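29th October

Cutlery sorting, table 2

Started later than I wanted, because the box from Trumetetti was still taped and the good scissors were in the other room. Box contains mixed cutlery, 94 pieces by the paper. I counted them and it is correct. The paper is in the blue folder now, please do not throw it away, we need it if we return the damaged ones.

First I washed everything in warm water with a little soap and dried it with the cotton towel. The paper towel leaves small fibers on the metal and then they show on the white table. Two forks have bent teeth. I put them in the bag with the word BENT on it.

After this I made groups by length and not by type. Last time we did it by type and the teaspoons ended together with the soup spoons, which is not useful when the tray has slots of different length. By length it is quicker. The Indimen tray has 6 slots. The long slot at the side is too narrow for the serving spoons, they stand up at one end and the lid does not close. The old Rodrigues tray is wider, but one corner is cracked and it moves when you push a fork into it. I fixed the corner with tape for today. It should be glued.

Handles. The plastic handles are much easier to find in a mixed heap than the plain metal ones, also for me. With the metal ones I often take two pieces together, when one spoon lies inside another. I would like to try next time to spread the heap flat before sorting. Also thin handles roll if the table is not level. Table 2 is a little lower on the window side, I checked with the level from the drawer. A folded card under one leg was enough.

Order that worked best today: knives first, then the long spoons, forks, small spoons last. If small spoons go first they slide below the others and must be taken out again.

Small heap at the back center of the table is better than a big heap in the middle. With a big heap the pieces at the bottom get scratched, I see fine lines on three of the spoons that I think were not there on the Monday list. I am not sure. The Monday list only says "ok" for all spoons, so it does not help much. Please write a little more than "ok".

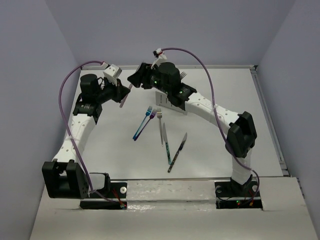
Table 2, small group of cutlery at the back, one thin pinkish-purple piece held in the left gripper.

Noise: metal on the bare table is very loud, and the people next door asked about it again. I tested the thin felt from Adedex under the tray only. It is better, but the tray slides on it, so it needs two pieces of double tape. Felt under the cutlery itself I do not like, the fork teeth catch in it.

To do:
Glue the corner of the Rodrigues tray, leave it one night.
Ask Trumetetti if they exchange the bent forks.
Order labels. The roll says 1,000 but it is nearly finished.
Find a longer box for the serving spoons, the lid must close.
Put the level back in the drawer (it is still on the window shelf, my fault).

Towel is hanging on the chair, it can be used again tomorrow.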